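Hanging heavier tools on a pegboard with square holes
Posted in Workshop & Storage, March 22, 2023

I finally have a pegboard and I'm so happy with it! It's the big cream-white kind with small square holes, standing upright at the back of a black work table with gray panels on both sides, so it feels like a little booth for fixing things. I've gone with an adjustable wrench on the board, hung with its head down, and four white plastic hooks in a row lower down, waiting for whatever comes next.

My trouble is planning the rest. I have 14 more hand tools in a drawer, from tiny screwdrivers up to a claw hammer, and I'd love to get every one of them up there. Will plastic hooks take a hammer? And is there a good way to decide where things go before I start pushing hooks in and pulling them out again? I ordered a set of Skernley steel hooks back in October, but they were made for round holes and they wobble like crazy.

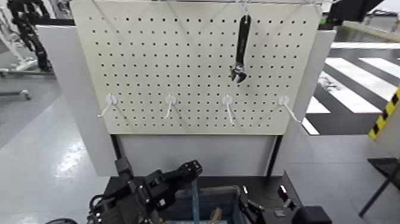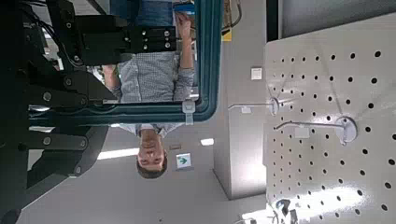
The board with the wrench up (first photo), and a closer view with the edge of the board on the right (second photo).

Drelteo

Oh, I love this stage, you have all that space to play with! Lay the whole board out on the floor first. I put down a big sheet of brown paper, marked the width and height of the board on it, and moved my tools around for an entire evening. Leave more room than you think you need, especially above anything you lift off upward. When it looked right I drew around each tool, taped the paper over the board and poked through where the hooks had to go.

On the hammer: I wouldn't hang it from one plastic hook. Use two, one on each side of the handle right under the head, or get metal ones cut for square holes. Measure the hole and the distance from center to center before you order, and take an old hook along if you're going to a store. Mine are 12 mm apart on one board and something completely different on the other, so I have two jars of hooks that don't mix.

Your wrench can stay just how it is. I hang mine by the hole in the handle too, if yours has one, and it comes off with one hand.

Lindqvist

Square holes are great!! Get bins for the little stuff, you'll thank yourself.

Flidby

Agree with the paper trick, it's so much fun. I'd only add that the things you grab every day should go between your waist and your eyes, and the once-a-year things can live up top. My pliers started out in the highest row because they looked nice there, and I got tired of reaching for them inside a week.

Small screwdrivers do better in a strip with holes than on hooks. You can make one from a scrap of wood, drill it to fit the shafts and screw two brackets on the back. Mine holds nearly a dozen and took me one rainy afternoon. And check that the board itself is fixed firmly before the hammer goes up. Give it a good tug at the top corners, and if it moves at all, tighten that first.

Please post again once the drawer is empty, I want to see where you put everything!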